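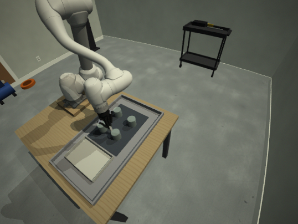

May 6, 2022

Sim bench, cylinder transfer task. Ran Zolevar (the new grasp planner) against the old one, same start poses, same controller underneath. Yetunde wants a recommendation before the planner gets merged. I don't have one yet.

Setup, so I can find it again: four cylinders upright on the dark section of the tray, beige box as the drop target. Arm config unchanged. Spawn poses jittered inside the dark section only, minimum spacing left at the default. I fixed the seed list this time. Last batch I forgot, and the two planners saw different layouts, so please ignore anything I said about that batch in the hallway.

800 episodes per planner. Zolevar comes out ahead by 9 points on "all cylinders in box". Everyone will like that number. I don't trust it.

First problem is the success check. It reads object poses at the last timestep and asks whether each centre is inside the box footprint. It does not look at height or velocity. A cylinder dropped from too high and still rolling counts as placed. I watched a handful of the Zolevar "wins" at quarter speed and found 2 where the gripper let go well above the wall and the cylinder was still moving when the episode ended. Don't know how common this is over the whole batch. Zdeňka says the old planner does it too, and she is probably right, but neither of us has checked.

Second problem is perception, or the lack of it. Both planners are getting ground truth poses straight from the simulator. Zolevar picks tighter approaches when two cylinders are close together, going in between them with very little finger clearance. Fine with perfect poses. I would expect that to be the first thing to break once we feed it the real pose estimator, and the margin in the config is a constant somebody typed in with no comment beside it. Git blame says it was me, in October. No memory of it.

Third, smaller: friction. Cylinder to finger friction is set high enough that a bad off-centre pinch still holds. I dropped it a bit by hand and the slips showed up straight away, on both planners. Haven't done a proper sweep, so no numbers here.

Also lost almost 9 minutes per batch to the collision checker rebuilding the tray mesh at every reset. It's static. Cached it, results identical on the short test. Change is on the pesek-cache branch, Zdeňka to look over before it goes anywhere.

To do:
- success check: add height and a settle time, rescore from the saved trajectories (no need to rerun)
- pose noise on, start with the values from the Privden calibration
- friction sweep, overnight
- put a comment next to that clearance constant

Told Yetunde no merge until the rescore is in. She asked whether I thought the gap would survive. Some of it, maybe. The approach angles on isolated cylinders do look cleaner than the old ones and I can't find a way to blame that on the scoring.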